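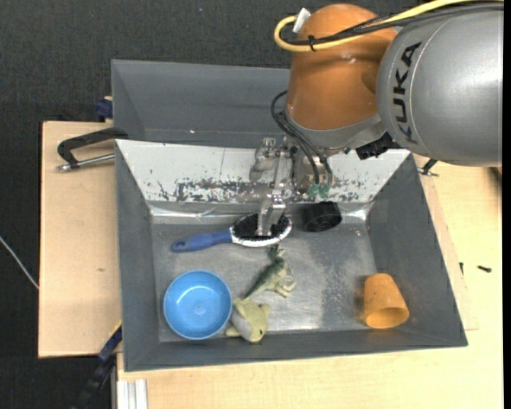

I've wanted to write about color names for years, and I finally found somebody who'd talk to me about them for a whole afternoon. Karthikeyan Thomas mixes paint for a living at Shenoy, a little shop in Banulton, and he has opinions about every shade you can throw at him. I started him off easy. What would he call a glossy burnt orange, the kind that sits next to silver-grey and makes it look even greyer? "Burnt orange is fine," he said. "People know what they're getting. It's when you call it Autumn Embrace that I get phone calls."

Home | Features | People | Archive | Contact

The Paint Man of Banulton
August 25, 2020
Print this page | E-mail this article

He got into it by accident (don't we all?). He was hired at Shenoy to drive deliveries, the tinting guy quit in February, and by the end of that week Karthikeyan was standing at the machine with a wet stick in one hand and an angry customer on the other side of the counter. "She wanted her mother's kitchen," he told me. "She didn't have a chip. She had a drawer knob!"

He matched the knob. It took him 5 tries and most of a gallon, and she still comes in.

The shop keeps its own recipes on index cards, 1289 of them, in a metal cabinet that sticks in humid weather. Each card has a number, a date and whatever the customer called the color. I asked to see a few and we lost an hour. One just says "Sumness porch, the good one." Another, number 665, is a green he refuses to mix anymore unless you bring in a sample of your floor. "It's a beautiful green in the can," he said. "Then it goes up next to red oak and the whole room looks seasick."

So do the names matter? I figured he'd say no, go by the number. He shook his head at me.

"You live with the name. My sister painted her hall a color called Wet Cement and she hated it for a year. I wrote Dove on the lid of the touch-up can, same paint, and now she tells visitors about her dove hallway."

I laughed, and then I remembered that I once picked a bedroom blue mostly for what it said on the chip, so I kept quiet about that.

His own house in Sumness is white, every room, which I did not see coming! He says after eight hours of looking at color he wants to sit down somewhere without any. There's one exception, the inside of the pantry door, and it's a mustardy yellow he mixed from leftovers and never wrote a card for. He's been trying to match it ever since the bottom panel got scuffed. No luck so far.

Before I left he made me a quart of grey for my back steps, and asked what I wanted on the lid. I said grey. He wrote "Back steps, grey, fussy."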